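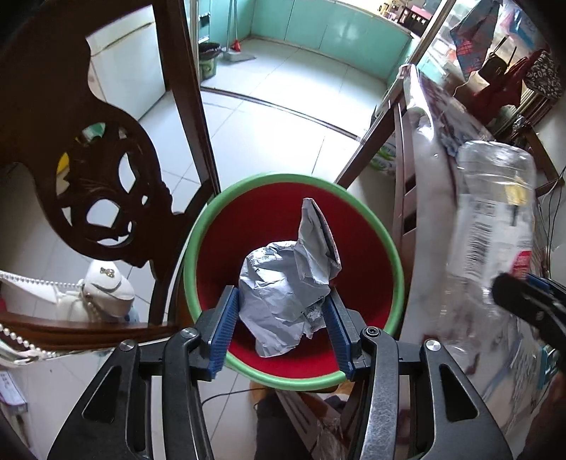 The open day at Gidey was meant to start in the big hall, with chairs and a slide show, but most of us never got that far. We got as far as the kitchen. Trekusik, the small company that had invited us, had asked visitors to come and watch its people tidy up a home with hand-held grippers, and once you have seen a grown adult pick up a ball of crumpled paper with two blue ribbed finger pads and carry it over to a round trash bin with a red inside, it is surprisingly hard to walk away.

I had expected robots, I suppose, big ones, with a fence around them and a yellow line on the floor. What I found was closer to spending an afternoon at somebody's aunt's house. There were carved wooden chairs, teal cabinets, a plaid cloth on its hook, and a person patiently working through the litter with a gripper in each hand. Every motion is recorded, and the recordings go to Drirura, the software the company is building so that an arm on a stand can someday do the same chores.

Paper, I learned, is a favorite around here. A bottle keeps its shape more or less, and you can plan for it, but a crumpled sheet is different every single time, and squeezing it too hard changes it again. The team had logged 1,012 trash pickups by the morning of our visit, and they spoke of the paper ones with real fondness.

Then it was our turn! I was handed a pair of grippers and given 5 minutes, and I am sorry to report that I dropped my first two wads of paper on the tile. The third went in, and a very kind stranger clapped. My hands wanted to do everything at once — you have to slow down and let the pads close before you lift.

We did reach the hall in the end, where an older arm called Tramex was sorting cups for a crowd of nine, and the coffee was good and plentiful. The next open day is planned for October, and I have already asked for a spot in the kitchen.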